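How Lacquer Gets Its Shine

Lacquer is a very old kind of coating. People in East Asia have used it for thousands of years on bowls, boxes, combs and trays. It makes things look glossy, and it also keeps water out. A lacquered soup bowl can hold hot soup every day for years.

Where does it come from?

Real lacquer comes from a tree. When the bark is cut, a sticky gray-white liquid called sap comes out. The sap turns brown when air touches it. Workers collect it in the warm months. July is a busy time.

One tree gives only a small amount, less than a mug full in a whole season. After that the sap has to be strained through cloth or paper to take out bits of bark. Then it is stirred for hours to make it smooth.

Do not touch it! Raw sap can give you a very itchy rash, like poison ivy does. The two plants are cousins. Once lacquer is fully hard, most people can handle it safely.

A town street

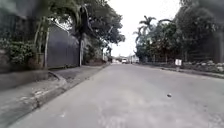
A wide road with a curb and a sidewalk on the left.

How does it dry?

Paint dries when the water or thinner in it goes off into the air. Lacquer is different. It needs damp air to get hard. If the air is too dry, it stays sticky for a long time. Lacquer workers put their pieces in a special cupboard and wipe the inside with a wet cloth. They shut the door and wait, often until the next day.

Then they take the piece out, rub it smooth, and brush on another thin coat. A good box may have 20 coats or more. If a coat is too thick, the top gets hard first and wrinkles like the skin on warm milk.

Ayanda Kekana makes small lacquer boxes and writes down every one in a notebook. The notebook now lists 504 boxes. Of these, 398 are plain black or red, and the rest have pictures on them.

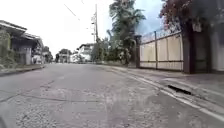
Guadalupe Cuevas wrote to ask if the black color comes from the tree too. It does not. The sap is clear brown when it is ready to use. To make black, workers mix in iron powder or soot. To make red, they add a red powder that comes from a mineral. Guadalupe also wanted to know if you can make white. You can try, but the brown sap always shows through, so the white comes out more like coffee with milk.

How do the gold pictures get there?

The artist paints a picture with wet lacquer, such as a leaf or a bird. While it is still sticky, gold dust is sprinkled on top through a small tube. The dust sticks to the wet lines. Extra dust is brushed off and saved, as gold costs a lot of money.

Another way is to use shell. Thin pieces from the inside of a seashell are cut into shapes and pressed into the lacquer. More coats go over them. Then the top is rubbed down with charcoal until the shell shows again, in green, pink and blue.

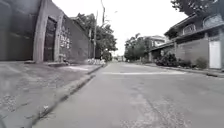 A narrow street with a wall on the left and a two-story house on the right.

Looking after lacquer

Wash it by hand with a soft sponge and dry it with a cloth. Keep it out of the dishwasher and the microwave. Strong sunlight makes it dull, so a shelf away from the window is best.

Words to know

Sap: the liquid inside a tree.
Coat: one thin layer.
Soot: black powder left by smoke.
Mineral: a solid found in the ground.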